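Masari Assembly Support, Bench Automation Inspection
Sheet 2 of the Brolley cell file
Issued January 2025

1. Arm and base
Base secured to table: PASS
Joint play, all axes: PASS
Cable clearance through full reach: COMMENT
Cables loop above the joints. No rubbing found at low speed. Recheck after the next firmware load.
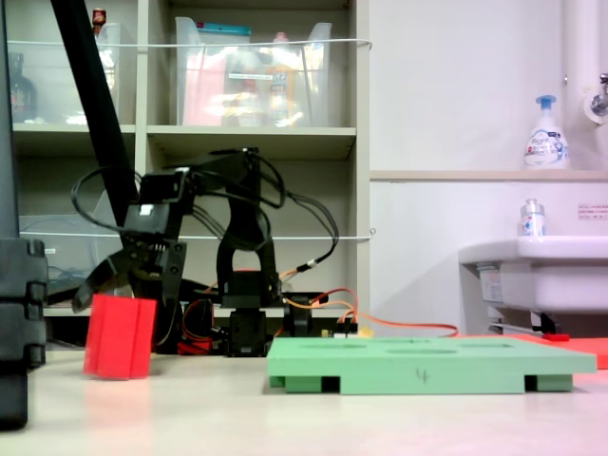 Stop button within reach of seated operator: PASS
Stop button tested under load: PASS
Log shows 2,687 cycles from October to the inspection date, with 133 operator stops.

2. Placement task
Grip force setting matches posted value: PASS
Board position repeatable between shifts: FAIL
No fixture is fitted. Operators reset the board by hand.

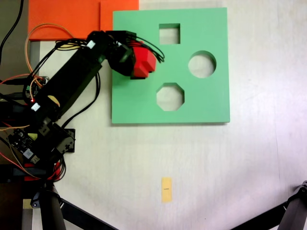 Operator duties have changed more than the risk assessment shows. Staff who placed parts by hand now watch the arm and clear misplaced ones, so reaching in is the main exposure. With the red block held over the green board, the gap between fingers and panel is a pinch point and must be listed as one. Wrist strain reports are down. Eye fatigue is not yet tracked. Add it.

3. Staffing and training
Lockout training current: PASS
Written rotation between watching and manual work: FAIL
Pillai line schedule does not cover this bench.

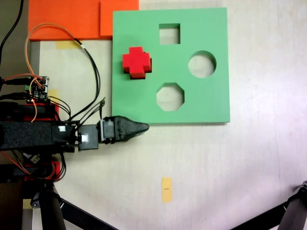 Juniper Whitlock asked that the rotation be set at two hours and that operators keep the right to stop the arm without logging a reason first. Accepted for trial.

Open items: fixture, pinch point entry, rotation schedule. Send closures to Totum desk, extension 342.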